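Held-out garments: why does success drop when the hanger is lying flat?

Posted by Ngaio Donnelly
Saturday, February 2, 2019

We train a two-arm policy by imitation on a laundry task: take a garment from the tray, put it on a hanger, clip it if needed, hang it on the rack. The set is 886 demonstrations, all teleoperated. On garments from training it does fine. On 7 garments we held out, it gets the fabric onto the hanger but then often fails to lift the hanger by the hook. The loss curve looks normal. Is this a data problem or a policy problem? I would like to know before we collect more. 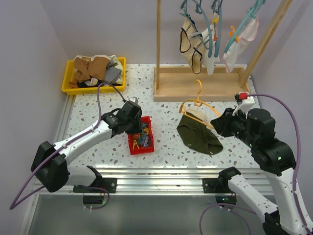 The policy sees joint positions and the camera views, and predicts a chunk of actions for both arms at once. I have tried shorter chunks and they made the motion jerky without changing where it fails.

Gladys Ogola

Check how varied your hanger poses are before you touch the model. We had the same thing at Gratthorpe. Our operators always set the hanger down with the hook pointing the same way, so the policy learned one approach and the garment hid the error. We recorded 381 extra episodes with the hanger turned by hand at the start and changed nothing else. Most of the hook failures went away – the clothespin failures did not.

Also score the stages separately. One success number for the whole task tells you very little. Ours were pick, drape, clip, lift and hang.

Idrisa Mbwambo

More data. We use more than 760 per garment type.

Lise Fehr

I would not go by a count per garment type. Take the failed runs and replay them with a training garment in the same hanger pose. If it still misses the hook, the pose is the cause and Gladys is right. If it works, look at how the new fabric covers the hanger bar, and add wrist views if you don't have them.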